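Werkstattbuch Zelle 3, Samstag, Februar

Greifer fährt beim Aufnehmen der weißen Blöcke zu tief an. Im Protokoll stehen 2.963 Zyklen seit dem letzten Abgleich, davon 516 mit Kraftwarnung in z. Im Simulationsmodell nachgestellt, Aufbau wie gehabt: Arm auf dem dunklen Sockel, Holztisch daneben, Block schräg zur Tischkante.
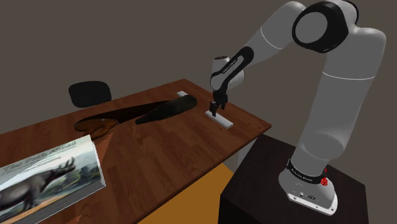

Oona Peltonen meint, ich solle zuerst den Werkzeugmittelpunkt prüfen und die Tischhöhe in Ruhe lassen, bei Piltley habe sich derselbe Fehler als falsch eingetragene Fingerlänge herausgestellt.

Also TCP geprüft. Eingetragen war noch die Länge der alten Finger, Differenz 3 mm. Korrigiert, Parametersatz neu geladen, Kollisionsmodell vom Greifer nachgezogen. Tischhöhe nicht angefasst. Anfahrt auf den Block danach in Einzelschritten, Geschwindigkeit auf Minimum, Halt über der Auflage.
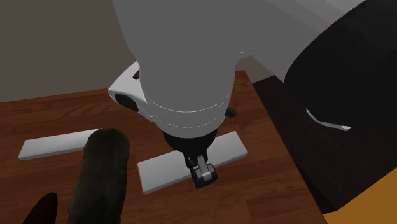
Seite zuletzt geändert: Samstag, 17:40, T. Kettunen

Dauerlauf über Mittag: 1.757 Zyklen, keine Kraftwarnung mehr. Bei schräg liegenden Blöcken dreht das Handgelenk immer noch weiter als nötig, das liegt an der Winkelvorgabe im Skript von Standeo und hat mit dem TCP nichts zu tun. Getrennt eintragen.

Offen:
Alte Fingerlänge auch in der Sicherung Brendden ändern, sonst kommt der Fehler beim nächsten Einspielen zurück.
Uchida-Schrauben für die Fingerbefestigung nachbestellen, Fach ist leer.
Nach dem nächsten Fingerwechsel TCP neu vermessen und den Wert hier eintragen.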